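Folding the big gray cloth

I've folded this cover more times than I can count, so these are the steps I use at home with the Foltora set. You'll want a clear stretch of table, at least 50 inches if you have it.

1. Shake the cloth out and lay it down with the hem facing you.

2. Smooth it from the middle outward with flat hands. Go slowly here – the weave is tight and little creases like to hide in it.

3. Pick up the long edge and check that it runs straight before you fold anything. Mine never does on the first try!
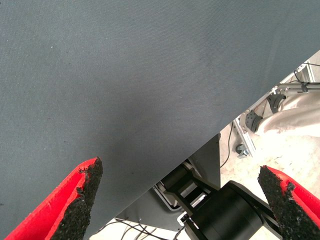
4. Bring that edge over to the opposite one and line up the corners. Run your palm along the fold.

5. Fold again the same way, then in thirds until it fits the 24-inch shelf.

Note: a few specks on the gray will usually brush off with a dry hand.

Caution: don't tug on one corner to straighten it. I did that in March and stretched the hem.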